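Home Diary Builds Parts list Contact

We use cookies to remember your settings. Accept Manage

May 2019

Got to the workshop early and still ended up working at one corner of the big white table, as usual. The plan was to get the second hand-held gripper behaving like the first. The Tedov fingers are on at last and they close square, after 22 goes at shimming the left one (I kept the bad shims in a jam jar, no idea why). The Skerkow motor board is another matter. It's happy at a standstill and sulks the moment I ask it for a slow squeeze.

So it was a day for soft things. Knitwear is a pig to grip! It squashes, it springs back, and if the tips come in too high they just skate over the wool. I want both fingers low and level before they start to close.
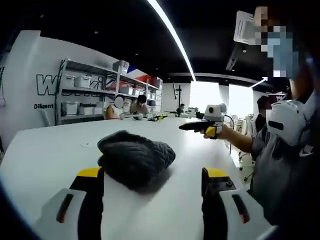 Changed the closing speed from 251 to 211 in the settings and liked the feel of it straight away, much less snatchy. I'd been fiddling with that number since March and should have dropped it weeks ago. Must write it on the lid of the Kowalchuk box before I forget, along with which way round the plug goes - I've had it backwards twice now.

Then on to bigger stuff, which means using both grippers together and remembering which hand is doing what. I'm hopeless at that after lunch. My left always wants to pull when it ought to be holding still. 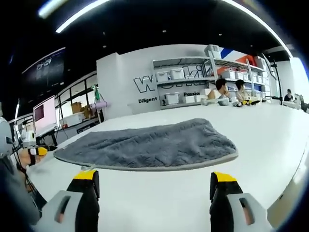 Fleecy fabric wants a wider opening than I'd allowed for, so I've put the stop back by a couple of turns. The cables are still too long and I caught my sleeve on one, twice. Shorter ones from Rendow next time, or I'll just clip them up my arm.

The log had got to roughly 3000 lines when I packed up. Haven't read any of it. Tomorrow: solder the spare board, find the small hex key, buy milk.

Older entries Newer entries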